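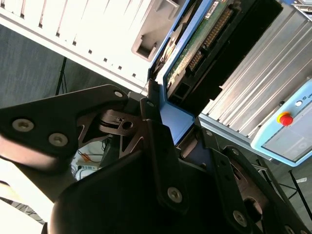

menska-recipes

Hi! So this is my grandmother's recipe box, typed up. There were 70 cards and I've done 39 so far (her sevens look like ones, it's slow going). Each recipe is a plain text file with the title on the first line, then ingredients, then steps.

Amounts are in cups and spoons, the way she wrote them. Where a card just says "enough flour" I left it alone, sorry!

Folders

soups/ has 8 files, all tested in my kitchen
breads/ is mostly tested, go easy on the salt in the rye
odukoya/ came from her neighbors in Koltusstead, and they're spicy

Peadar Moynihan fixed a pile of my typos, thank you! If you spot more, open an issue.

Last updated 2025-05-12
Aisling Tully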